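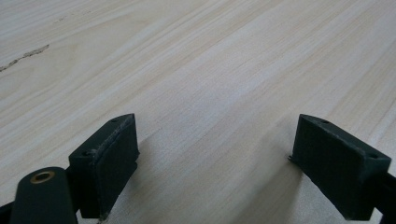

Est-ce qu'un robot peut poncer et reboucher un plateau en bois tout seul ?

Llinos Lougher
Bonjour à tous. J'ai un petit atelier de meubles, on est trois, et le ponçage des plateaux nous prend un temps fou. Un commercial de chez Kvaran m'a proposé un bras à 4000 euros, ponceuse non comprise. D'après lui la machine repère les défauts, rebouche les fentes et passe au grain suivant sans personne à côté. Mes plateaux sont en bois clair, finition mate, avec parfois une fente fine en travers du fil. Est-ce que quelqu'un a essayé pour de vrai ? Je dois lui répondre mardi.

3 réponses

Kári Egilsson
Pour le ponçage à plat, oui, ça marche. On en a un depuis l'hiver dernier, un Plinier, et sur des panneaux tous identiques il fait le travail. Il faut brider la pièce, lui donner les cotes et changer les disques à la main. Dès que le panneau est un peu voilé, il appuie trop d'un côté et il faut reprendre.
Pour les fentes, non. Le nôtre en voit une sur deux, il confond avec le veinage quand le bois est très dessiné. Et reboucher, c'est choisir la teinte, faire entrer la pâte, attendre, araser. Chez nous ça reste au couteau à enduire. Demande une démonstration sur un de tes plateaux, un avec un défaut, et apporte-le toi-même. Regarde aussi le prix de la maintenance, on paie 900 euros par an.

Poul Vigfúsdóttir
Laissez tomber, un bon apprenti fera mieux.

Skarphéðinn Kragh
Pas d'accord avec la réponse du dessus, ça dépend des séries. En dessous d'une vingtaine de plateaux par semaine je ne le ferais pas. Au-dessus, ça se discute, mais uniquement pour le dégrossissage.
Attention si c'est du placage : une passe de trop et on traverse. Vérifie sur le chant avant tout, et dis-nous ce que c'est, massif ou plaqué.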